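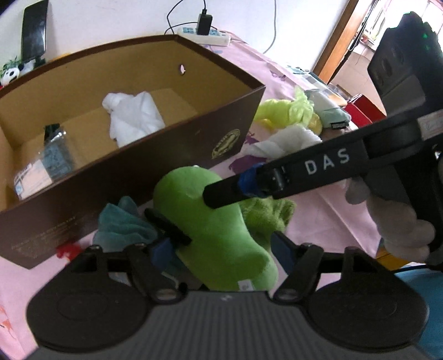 Section 4: Pairing and Placing the Orkidon Portable Speaker

4.1 Before you begin

Charge the speaker fully before it is paired for the first time. The charge indicator beside the power button shows amber during charging and goes out when the battery is full. The speaker may be used while it is charging, although the maximum volume is then slightly reduced.

Caution: Use only the supplied cable or an equivalent cable in good condition. Do not charge the speaker if the socket is damp.

4.2 Pairing with a phone, tablet or computer

1. Press and hold the power button until the indicator lights white.
2. Press the Bluetooth button once. The indicator flashes blue.
3. Open the Bluetooth settings on your device and select ORKIDON from the list.
4. If a passcode is requested, enter the code printed on the underside of the speaker.
5. Wait for the confirmation tone. The indicator then remains blue.

Note: Pairing mode ends after 300 seconds if no device has connected. Press the Bluetooth button again to restart it.

The speaker remembers the devices with which it has been paired and reconnects to the most recent one when switched on. To connect a different device, disconnect the first from its own Bluetooth settings and repeat steps 2 to 5.

4.3 Linking two speakers for stereo

Two Orkidon speakers may be linked so that one plays the left channel and the other the right. Both must be running the same software version, as shown in the Muken app under Settings, Speaker, Version.

1. Switch on both speakers and pair one of them with your device. This becomes the left speaker.
2. Hold down the Link button on each speaker until both indicators flash green.
3. Release the buttons. A double tone is heard when the link is made.
4. If left and right are the wrong way round, open the Muken app and select Swap Channels.

Note: The link is not available with the earlier Tiwari model.

4.4 Positioning

Place the speaker on a firm, level surface with the grille facing the listener. Bass will sound stronger near a wall and strongest in a corner. If speech becomes unclear, move the speaker forward or select the Voice setting in the app.

Caution: Do not cover the rear vent. Keep the speaker away from radiators, open fires and direct sunlight through glass.

4.5 If the sound breaks up or stops

Move the device closer to the speaker and check that no other device has connected. Wireless routers and microwave ovens can disturb the signal. If the fault continues, reset the speaker by holding the power and Bluetooth buttons together until the indicator turns red. A reset erases all paired devices and any stereo link.

Queries about this section should be sent to Jitendra Agarwal, Product Support, Grumusow, quoting the serial number of the speaker.

Section revised 22/08/2025.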